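Hilo rápido sobre buenas prácticas con pinzas de mano, que el lunes me preguntaron tres veces lo mismo y prefiero dejarlo escrito. Va sin orden, perdón

1/ Contexto: grabamos demostraciones a dos manos, una pinza en cada mano, tareas de casa. Ahora mismo zapatero y chanclas. En Tenden usamos la hoja de normas que montó Vlasta Dumitrescu y que yo he ido llenando de tachones

2/ Mesa de madera, chanclas rosas, pinzas negras:
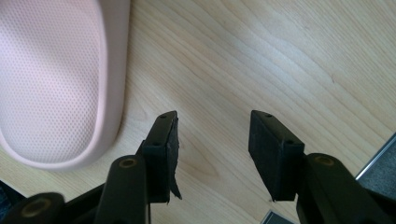
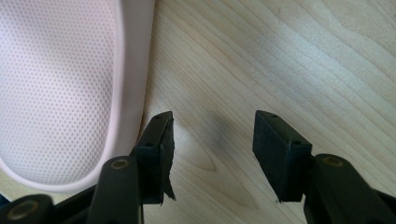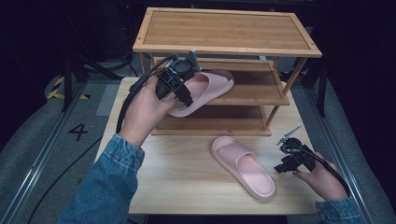
3/ Norma uno y la que más se salta la gente: revisar las almohadillas ANTES de la tanda. Las dos caras, los dos dedos, las dos pinzas. Con luz. Pasando el dedo por el borde

4/ Si hay espuma levantada, se apunta. Si cuelga un trozo, se cambia. No vale "aguanta hasta la comida". Una almohadilla rota agarra distinto que una entera y eso se queda en los datos para siempre

5/ Y no se recorta con tijera!! Lo he visto hacer. Recortas un lado, el otro queda con otra superficie de contacto y ya tienes una pinza coja. Se cambian las dos del par, aunque una esté perfecta

6/ Me preguntan qué se hace con lo que ya se grabó con la espuma rota. En Tenden no lo borramos. Se marca. Campo "estado_dedo", tres valores: bien, gastado, roto. Luego quien entrene que decida

7/ El conjunto Goel, por ejemplo. 1803 episodios grabados, 1579 sin ninguna marca. El resto lleva algo apuntado, casi siempre desgaste. Antes de tener el campo no sabíamos nada de eso y andábamos discutiendo de memoria

8/ Cada cuánto se cambian: nosotros ponemos tope en unos 300 agarres y revisión a ojo antes. No es ninguna norma oficial, es nuestro número. Con suelas texturadas y bordes rígidos yo bajaría. Con trapos seguramente se puede subir, no lo he medido

9/ Cables. Cada cable sale hacia su lado y no cruza por delante de la otra mano. Si se te cruzan a mitad de episodio: paras, descartas, repites. Nada de desenredar con la grabacion en marcha

10/ Suelo. Lo que delimita la zona se pone antes de empezar y no se mueve entre tandas. Trípodes igual. Si alguien le da una patada a un trípode se avisa en voz alta y se recalibra, no se "vuelve a dejar más o menos donde estaba"

11/ Ropa: manga larga vale, manga ancha no. Se mete por dentro de la pinza cuando giras la muñeca. Puño abrochado o remangado y listo

12/ Objetos por pares (zapatos, guantes, calcetines): se decide antes cuál va primero y se va alternando. Si no, todo el mundo empieza siempre por el que tiene más cerca y te sale un conjunto de datos torcidísimo. En Skirarine nos pasó, hubo que repetir 113 episodios. Un día entero

13/ Pinza que no trabaja: abierta, quieta, apuntando a la zona de trabajo. No se apoya en la mesa ni se usa de puntero para explicarle algo al compañero. Lo de usarla de puntero lo hago yo, ya lo se

14/ Mesa: antes de darle a grabar, mirar qué hay encima que no sea de la tarea. Si se queda, se queda toda la tanda en el mismo sitio y se apunta. Lo que no puede ser es que aparezca en el episodio 12 y desaparezca en el 15

15/ La gente de Buranier me dice por privado que ellos hacen la revisión al final de la tanda. Me parece bien TAMBIÉN al final. Solo al final no, porque si sale rota no sabes desde cuándo

16/ Lo de parar. Cualquiera puede parar la tanda, también quien lleva dos días. Sin dar explicaciones en el momento, se apunta el motivo después. Esto lo puso Vlasta la primera en la hoja y ahí sigue

17/ Me dejo la limpieza de lentes y el orden de los nombres de archivo, que da para otro hilo. Si usáis otro tope de agarres decidme cuál y con qué espuma, que estoy juntando números

18/ Edito el 8: agarres por pinza, no por tanda. Lo había puesto fatal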